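Trulholm Workshop Hall – Frequently Asked Questions
Last updated October 20, 2025

How big is the hall?
The main floor is 1660 square feet. The storage room behind it adds another 255 and is not part of the rental.

Can I change the lighting?
The ceiling fixtures are fluorescent and run on two switches by the main door. There is no dimmer. If you need softer light, bring floor lamps and tell us how many when you book.

Can I hang things from the ceiling?
No. Banners, cables and decorations may not be tied to the beams, the light fixtures or the air duct. Freestanding banner poles are fine.

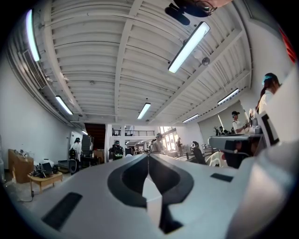 Thomas Sanna wrote to us after his booking that the lights were good for close work but the hall stayed cooler than he expected, and he suggested we tell people to bring a sweater. We have passed that on in our confirmation emails. The heat comes on in November and is set by the building, so we can't raise it for one group.

What furniture is included?
The low wooden table and the wooden cabinet stay in the hall. You may use the table. The cabinet is kept locked – please don't stack things in front of it. Extra tables can be rented from Besnard, who deliver to the side entrance.

Are extension cords provided?
No. Bring your own, and tape down any cord that crosses a walkway.

What does it cost to reserve?
We take a deposit of $100, returned within a week if the hall is left clean. Groups from Canico and Sotia book through their own offices.

How do I get in?
The door code is sent the evening before. If it doesn't work, call extension 1264.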